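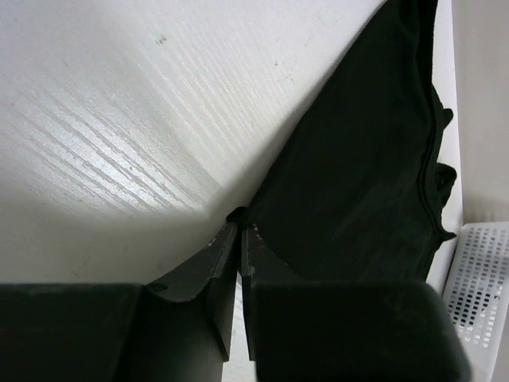 Die Tischdecke in Dunkelgrün, fast schwarz, auf weißem Tisch.

Ich wollte schon ewig eine richtig dunkle Decke für die Adventszeit, und im Juli (ja, mitten im Sommer, da war sie reduziert!) habe ich bei Jalis endlich zugeschlagen. 63 Euro sind kein Pappenstiel, aber der Stoff fällt herrlich schwer und glänzt kein bisschen, genau so hatte ich mir das erhofft. Inzwischen war sie 3 Mal in der Wäsche und hat die Farbe gut gehalten, beim ersten Mal bitte trotzdem allein waschen, das Wasser war bei mir ordentlich grün. Gebügelt habe ich nur vor dem großen Familienessen, sonst hänge ich sie feucht auf und streiche sie mit der Hand glatt.

Einen Stern ziehe ich ab, denn Krümel und Katzenhaare sieht man darauf wirklich sofort, da liegt bei uns jetzt immer die Fusselrolle bereit. Die passenden Servietten gibt es leider nur im Zwölferpack.

4 von 5 Sternen, Dezember 2023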